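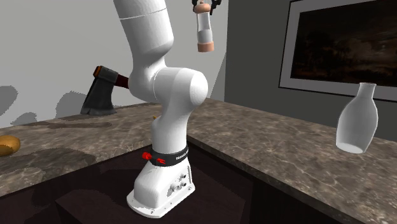
Hi all,

On 2023-10-11 Veronica Munteanu wrote:
> How many of the kitchen demos are usable for Zaltska? And are you
> keeping the ones where the operator lets go and tries again?

We have 159 in the simulator so far, and I'd train on 95 of them today. The rest need a second look (mostly my own driving, sorry!). I'm keeping the retries, but tagged, so Memier can skip them if it wants. The shaker is still the fussy one, with that round top and the little knob, and I'd like 3 more people to try it before we freeze the set.

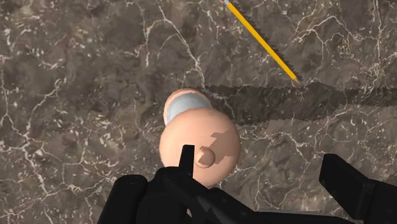 Shaker or mill on the stone counter, pencil nearby, top view.

Please leave the clutter where the reset puts it. Yeon shuffles it between runs and I want that variety in there. Oh, and the shadows went jagged again after the April build. I can live with it if you can?

Lucian Dobre

Search this list Go

Recent messages
Narnano: gripper speed limits
Re: naming the demo folders
Yeon reset takes 2 tries

Contact the list owner | Back to top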